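Last updated: May

Dreltari demonstration set

The Dreltari demonstration set is a collection of recorded examples for training two-armed robots to handle packaged goods. It was started by Stavros Politis at the Estalance laboratory. The set holds 1,000 recordings, divided into 33 tasks. In most of the tasks the robot must move soft packages, such as snack bags, between a rack, a basket and the floor of the work area.

Each example is made by teleoperation. An operator moves a pair of hand-held leader arms, and the robot arms copy the motion. The joint positions, the gripper openings and the camera views are stored together under one task name — in the Rana file format.
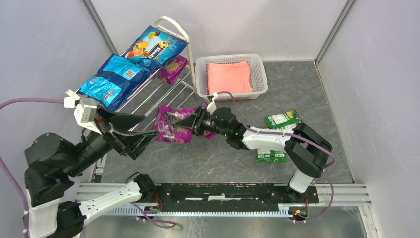 Why are failed attempts kept in the collection? They carry a separate label, and the learning system uses them to recognize a bad grasp and to practice recovery.

Before a session the operator completes 11 practice attempts, which are not stored. The packages are then placed again by hand before every recording, so that the model does not learn only one arrangement. Soft bags are considered difficult for the grippers, as their shape changes when they are pinched.

The first model trained on the set was called Gulero. It used only five of the tasks. Later versions use the full set — with the failed attempts included.

Contact | Copyright Estalance | Back to top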